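**Erlow District Services: Household Cleaning Products and Safe Storage**
Speaker notes, Laurier Lapointe, 5 Oct 2023

**Slide 1. Opening**
Thank the Jikdale branch for hosting. Introduce Dwight Morin, who will take questions on disposal.

**Slide 2. Scope**
- The survey went to 3,581 households in the district. We received 2,693 replies.
- Tonight covers storage and labeling only. Disposal fees are set in June and are outside this talk.

**Slide 3. Labels**
- Keep every product in the container it was sold in.
- Where a refill bottle is used, write the product name and the date on it in permanent marker.
- Drink bottles and food jars must never be reused for cleaners.
- Pause here. Ask how many in the room have an unmarked bottle at home.

**Slide 4. Mixing**
- Bleach is not to be combined with ammonia or with any acid, including vinegar.
- Read the warning from the handout word for word.

**Slide 5. Storage**
- Store bottles upright, with the nozzle turned to "off."
- A locked or high cupboard is preferred. The space under the sink needs a child latch.
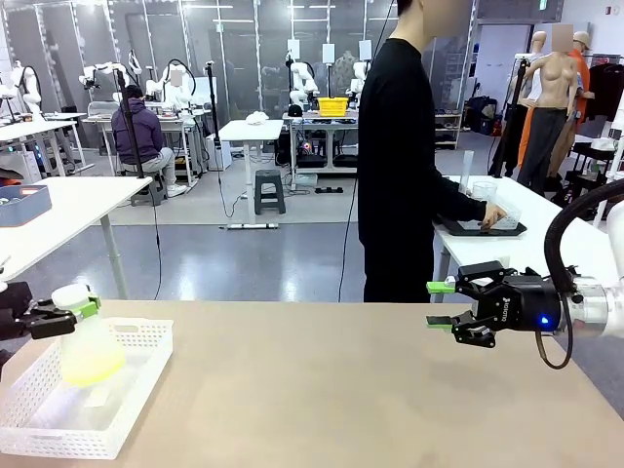
*Spray bottle held upright over a white mesh basket.*

**Slide 6. Close**
- Handouts are by the door. The Muka office will mail up to 60 more copies on request.
- Hand over to Mr. Morin. Allow eight minutes for questions.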